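Putting the lounge back together before guests arrive

I do this in one go, starting with the soft stuff and finishing at the coffee table. Put the kettle on first if you like, it's a ten minute job when the toys have behaved themselves!

1. Straighten the sofa cover. Pull the light blue fabric down at the back, then tuck it into the seat (it'll wrinkle again, don't fight it). Line the pillows up along the back.
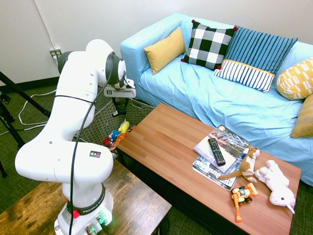
Teodor Stoica
Looks after the house guide, Wastham

2. Smooth the bed sheet from the head end down, and stand the striped pillows up.

3. Toys go in the woven basket. Soft ones at the bottom, please, or the little figures vanish and I spend my evening digging for them.

4. Find the game controller. It's the black Sony one, and it likes to end up right beside the basket, so check it hasn't gone in with the toys.

Caution: don't pick it up by the sticks.

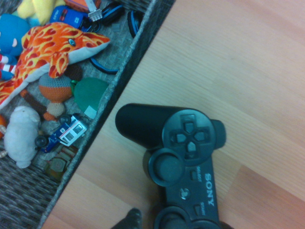 5. Stack the magazines at one end of the coffee table and pop the TV remote on top. I leave the controller out in the middle where guests will spot it.

Note: wipe the wood with a barely damp cloth, 2 passes at most, before anything goes back on it.

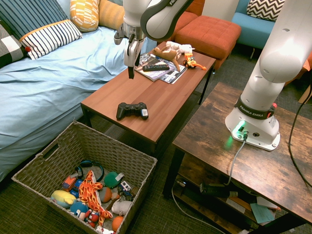

Coffee table with the controller, magazines and remote; toy basket in front.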